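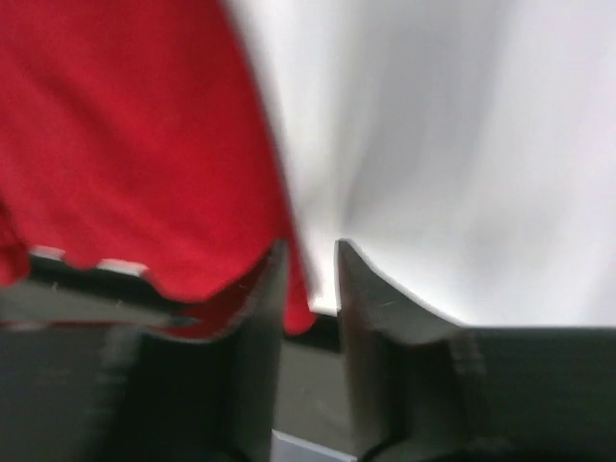 Ballano Lap Blanket

We've been making the Ballano for 11 winters now, and it's still the one our own families pinch from the stockroom when November comes round. It's a good thick blanket, brushed on both faces, big enough for two on the sofa if you're on friendly terms, and it weighs 460 g, so it won't pin you down while you're trying to reach your tea.

Piyumi Herath chose the colours, and she was very firm about them! You can have Hiltley (a deep green), Ponder (a soft grey) or Villca, a proper warm red that has outsold the other two put together – we've sent out 3,435 of them so far.

Wash at 30 with similar colours and dry it flat if you've got the room. It may shed a little fluff in the first wash or two, and then it settles down nicely. Please don't iron it.

Orders placed by Sunday evening go out the next working day. If you change your mind, you've got 14 days to send it back to us, unwashed, with the label still on.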